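The Bin at Udgate: a talk with Indrek Grigaitė

Indrek Grigaitė has looked after the sorting bins at Udgate for 15 years. We met there in May.

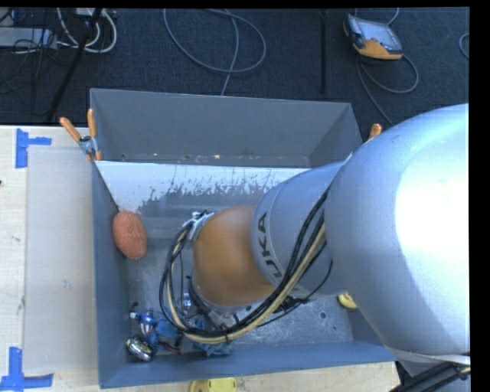 Scratches and all

"The grey colour is honest, it hides nothing," he says of the metal bin, whose floor is well scratched. "I like that the sides open wide to the top – your sleeve does not catch."

Would he replace it? "Harpreet Chisholm asked me the same. I said, leave it one more winter."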